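# Dromard lane wall - where we've got to
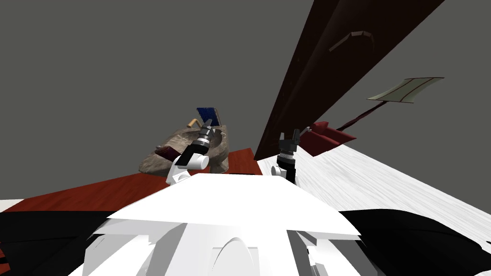 *Two arms reaching forward, and a large grey-beige rock with objects resting on it.*

Hello all at the Pellia Fund, and sorry this has landed a bit later than I promised. I wanted to get the last stretch by the gate finished before I wrote, and then it rained for most of a fortnight, so you're getting the report with the gate stretch nearly finished instead.

The short version is that 30 metres of wall are back up along the lane at Dromard, the badger gap is sorted, and there's money left for the spring. The longer version has more mud in it.

## The wall

You'll remember from the application that the worst bit was the slope below Lyons field, where the wall had slumped outwards and was being held up mostly by brambles. I'd put it down as a simple strip out and rebuild. Once we had the brambles off, though, we found the footing stones had been laid straight onto clay, with a spring coming out underneath (quite a pretty one, if you weren't trying to build on it!). So that section went down much further than planned. We dug back to firm ground, put in a stone drain that takes the water through to the ditch, and set the new footings on either side of it. It took 5 working days before a single course of actual wall went up, and I'll admit I was getting twitchy.

After that it went beautifully. The old stone is lovely to work with, flat-bedded and a good size for one person to lift, and nearly all of it has gone back in. We've kept the same batter as the standing parts of the wall so the join doesn't shout at you, and I've gone for upright copes all the way along, even where the older copes had been laid flat. I did go back and forth on that. The flat ones had been knocked off by sheep more often than not, and the upright ones lock together far better. If you feel strongly the other way, do tell me before I start on the top corner.

The top corner is the bit still to do. It's a short run but it turns through an awkward angle, and I'd like two dry days together before I open it up.

## Stone

We were short, which I did warn you about. A fair amount had wandered off into rockeries over the years, I should think. I bought in two loads from Drevard, the small quarry over the hill, and they were good enough to let me pick through the heap first. Colour is a close match, a touch paler, and it should dull down after a winter or two. I've mixed it in with the old stuff so you don't get one bright patch in the middle like a new tooth.

The second load came on a lorry too wide for the lane, so it was tipped at the bottom and we barrowed it up. My back has opinions about this. For the spring I've asked for a smaller lorry and I've got that in writing.

## Teaching days

We ran the beginners' days as agreed, always on a Saturday, starting at half past nine with tea. These have been the nicest part of the whole thing for me. People turn up convinced it's all about strength and by lunchtime they're muttering over one stone, turning it round and round, and then it drops into place and there's this great pleased noise. Several came back for more than one session, and the stretch beside the stile is almost entirely their work. It's solid, too - I've walked along the top of it.

A couple of things I'd change. The day was too long in the cold months, and by three o'clock fingers had stopped working, so from January we finished at two and skipped the afternoon break. I'd also like better gloves. The cheap ones I bought went through at the fingertips almost at once, and I ended up replacing them out of the sundries line.

## Wildlife

The badger gap is now a proper lintelled opening at ground level, in exactly the spot where they'd been pushing through. There was fresh mud on the sill the next week, so I'm hopeful something approves. I left the mossy length near the ash tree completely alone, as we agreed. It leans but it isn't going anywhere, and there are wrens in and out of it.

## Money

Spent so far: £2,030 on stone, haulage and the drain. Gloves, string, pins and tea came to £183, which is more than I'd put down, and all of the extra is gloves. Receipts are in the envelope with the signed copy of this. I haven't touched the money set aside for the stile, and I'd like to ask if I could use part of it for the smaller lorry. The stile itself only needs a new tread, and I've already got a decent bit of oak for that.

## What's next

Top corner first, as soon as the weather plays along. Then the stile tread, then tidying the verge where the stone was tipped (it's looking sorry for itself and needs raking and a bit of grass seed). I'd planned one more teaching day and I'd love to make it two if the gloves stretch.

Do come and have a look if any of you are passing. Park by the chapel and not in the gateway, and bring wellies, as the bottom of the lane is still very soft.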